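Retail Geography, Unit 6: The shop floor and the basket

Handout to go with the February lecture. Read it before the seminar and bring your notes on the Grurham case.

What this unit covers

Last time we looked at where food shops are put and why. In this unit we go through the door. We are interested in how the inside of a shop is laid out, how far people walk in it, and how the thing they carry their shopping in affects what they buy. You will need the terms below for the written paper.

Terms

Footfall: the number of people who enter in a given period. It tells you nothing about spending.

Conversion: the share of those people who buy something.

Basket size: the number of items in one sale. Do not mix this up with basket value, which is the money.

Dwell time: the time between coming in and leaving. Some writers leave out time spent queuing. Say which you mean.

Top-up shop: a short visit for a few items between main shops.

Counter service and self-service

Until the middle of the last century most grocers in Britain served from a counter. The customer asked, the assistant fetched, weighed and wrapped. The stock stood behind the assistant, so the customer saw it from a distance and handled very little of it. Staff costs were high and the queue set the pace of trade.

Self-service moved the fetching to the customer. Shelves came out on to the floor, goods were packed and priced in advance, and payment was gathered at one point near the exit. This needed more floor space for walking, and it needed something to carry goods in. The wire basket and later the trolley belong to this change. Plastic baskets came afterwards and are lighter and quieter.

The Grurham case

Grurham is a market town with two food shops of similar size, Skukora on the ring road and Verbeke in the old high street. Yoga Ginting studied both for her thesis and recorded 3,871 sales. Her main findings were:

Skukora customers mostly came by car and used trolleys. Verbeke customers mostly came on foot and used baskets or their own bags.

Basket size was larger at Skukora, but Verbeke customers came more often. Over a month the gap in spending per household was small.

At Verbeke, people with a basket tended to stop shopping when it became heavy, whether or not they had finished their list. Several told her they came back the next day for the rest.

She also interviewed 100 customers at the door. Note that these were all morning interviews, so people who shop after work are missing. We will discuss this in the seminar.

Fresh produce near the door

Both shops put fruit and vegetables first on the route. The usual reasons given are colour, smell and the look of freshness. The drawback is practical: soft fruit goes in first and heavy tins go on top of it. Aigars Lill argues that this matters less for basket users, who buy fewer heavy goods and are more likely to double back. His counts at the Grirkemska market hall support him, but the hall has several entrances and no fixed route, so be careful about carrying the result over to a supermarket. 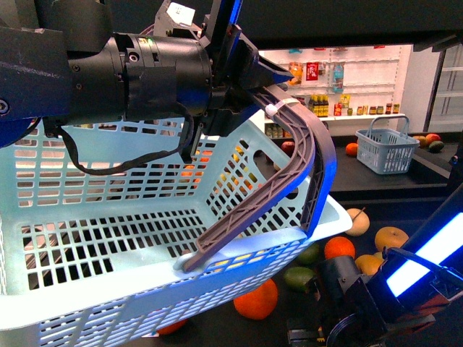 Reading time: 6 min

Size and handling

A large basket holds more but is harder to carry when full. A single handle puts the whole load on one arm, and the shopper cannot easily use that hand to pick goods. Slotted walls save weight and let other people, including the cashier, see what is inside. Baskets on wheels are pulled along the floor and sit between the two types, but they take up room in narrow aisles. Verbeke tried them and went back to hand baskets after one season.

For the written paper

Answer one of the following in 407 words or fewer. Tables do not count towards the limit.

1. Why might a shop with a smaller average basket size still do as well as its rival?

2. What are the weak points of door interviews as a way of studying shoppers? Use the Grurham case.

3. Draw a simple floor plan of a food shop you know and explain the order of the goods along the main route.

Hand in paper copies at the department office by 4 pm on the day of the seminar. Put your student number on every sheet, and staple the floor plan to the back if you choose question 3.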